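Features > Country Towns > Nurnden

The long straight road into Nurnden

6th March
By Ayantu Jemal

The surveyor who laid out Nurnden in the 1880s never saw it built. He pegged the streets from a camp beside the creek, drew a grid big enough for a city and left for the coast. His plan allowed for a cathedral square, a cattle market and a tramway. The town got the cattle market.

Those pegs still decide most things. The main street is wide enough to turn a bullock team, so the council has parking down the middle and a row of kurrajongs on either side. Blocks run to a quarter acre whether anyone wants that much lawn or not. On the western edge, where the money ran out, there are gazetted streets with names and no houses. Kinnunen Street is a paddock with a gate across it. You can find it on your phone and be told to turn left.

Around 800 people live here now, down from a peak just after the war. The bank closed, then the second pub, then the saleyards. What has kept Nurnden going is a mix of the hospital, the silos and the school at Irkari, whose bus leaves from outside the bakery at twenty to eight.

Kerttu Salminen moved here 14 years ago and works as the shire's only town planner. Her office has the original plan in a flat drawer, backed with linen and stained along one fold.

"People think a planner in a place like this has nothing to do," she says. "Most of my week is about land that was divided up for someone who never came."

There are 290 of these paper lots on the shire's books. Some belong to families who have lost track of them, and a few still turn up in wills. Rates notices go out each August and a good number come back unopened. Where an owner can't be traced, the shire can sell, but it takes years, and a block with no water main or sealed road doesn't bring much.

Salminen would like to close the outermost streets and fold the lots back into farmland. It would save on slashing and on the fire breaks. A proposal went on display at the library last winter and drew 43 submissions, which she says is more than the swimming pool got. Most were in favour. The ones against came largely from people whose grandparents had bought out there and who didn't care for the idea of the name coming off the map.

The other half of the plan is less argued over. Kunenari Lane, behind the shops, would be opened up for small units, so that older residents could leave the big blocks and stay in walking distance of the chemist. Two builders have asked about it. Neither has signed anything.

I walked out to the western edge on my last evening, past the final street light and the grader parked by the depot. The bitumen stops at a white post. After that it's two wheel tracks through dry grass, heading exactly where the surveyor pointed them. 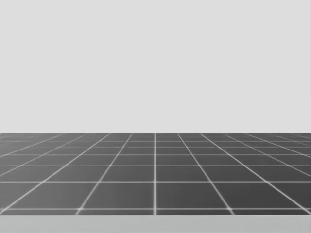 Salminen had told me to look for the original corner pegs, and I found one, a stub of grey timber beside a strainer post. The farmer who leases the paddock has ploughed around it for years – his father did the same. The shire votes on the street closures before the end of winter.

Contact the features desk | Copyright, all rights reserved | Back to top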